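Wisten publishes good practice guide for covered robot hands

PRESS RELEASE, January 2019
For immediate release
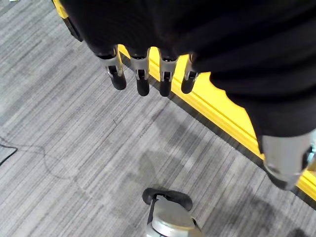

Robotic hand with fabric cover, metal joints and black fingertips left exposed.

Wisten has today put out its first good practice guide on fabric covers for robot hands. Free to download. Aimed at workshops, labs and small firms that run hands with jointed fingers near people.

The guide, called Skesumero, sets out what a cover should do, how it should be fitted, who signs it off and when it has to come off again. It runs to 6 chapters and a checklist. No fee, no login.

Covers are common now. Gloves, sleeves, bits of cloth held on with tape. They keep dust out of the works and take the edge off hard corners, but up to now each site has made up its own rules. Some have none. Wisten asked for comments in October and got 354 replies, a lot of them from people who had written a page of house rules and wanted to know if anyone else had done the same.

Main points from the guide:

Loose fabric to be kept clear of hinges and pins through the full range of movement. Check with the hand open, closed and half way, at slow speed, before normal running.

Fingertips may be left bare where grip matters. If they are, the risk assessment has to say so and cover the pinch points at the joints.

A cover is not a guard. Sites must not raise speed or force limits on the strength of one.

Cables on the floor within reach of the robot to be routed or fixed down. Same goes for tools and spare parts.

Any cover with a tear, a pulled seam or a loose thread near a joint comes off the same shift and is logged.

Power off and stored energy released before anyone fits or removes a cover. By hand, no shortcuts, even for a quick look.

Elfriede Strebel, who led the drafting at Wisten, said: "We kept seeing the same thing. Good people, good kit, and then a sleeve that nobody had put on the inspection sheet. The cloth is part of the machine once its fitted. Write it down, check it, replace it. The guide is short on purpose, we want it read on the shop floor and not left in a drawer."

The draft was tried out at 4 sites, including the Dankwa workshop and the training rooms at Sisix. Staff there used the checklist at the start of each shift and sent back notes. Changes made as a result: plainer wording on fingertips, a bigger box for the inspector's initials, and a new section on washing, as some covers shrink and then pull tight accross the knuckles.

The guide is voluntary. It doesn't replace the law, the maker's instructions or a site's own risk assessment, and where they ask for more, they come first. Wisten will take comments on this edition until October and plans a second one after that.

Notes to editors

Skesumero can be had as a download or a printed booklet, quote reference 2923 when ordering.

Interviews with Elfriede Strebel can be arranged through the Wisten press desk. Please say if you need someone on site, we need a bit of notice for that.

ENDS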